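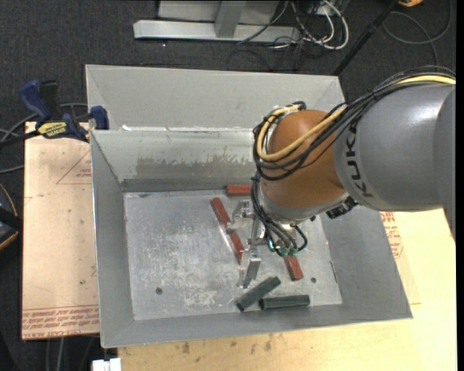
August, bin picking, afternoon session. Started 2 pm.

Continued from Ayana's notes. Pick pose taught again from scratch after the tool frame was redefined; the old points in the Damuvero folder are no good and should not be loaded. Speed override held at 10 for all first approaches.

Bars lying parallel to a wall are still the weak case. The outer finger needs clearance between bar and wall, and the planner has no rule for it. Ayana wants a nudge move first — drag the bar toward the centre, then re-scan. I would sooner reject the candidate and take the next one. Try both.

Clamp to be checked before each run. Any shift in the bin throws out the base frame and we lose an hour finding it.

Dress pack: watch the loop at the wrist when A6 goes past 50 degrees. Barry Pearce to look at re-routing.

Cycle timeout raised to 2,000 ms. Log saved under Gittins, run 2.

To do: colour threshold for dark green against grey, gripper open width as a parameter, ask Stelis re spare finger tips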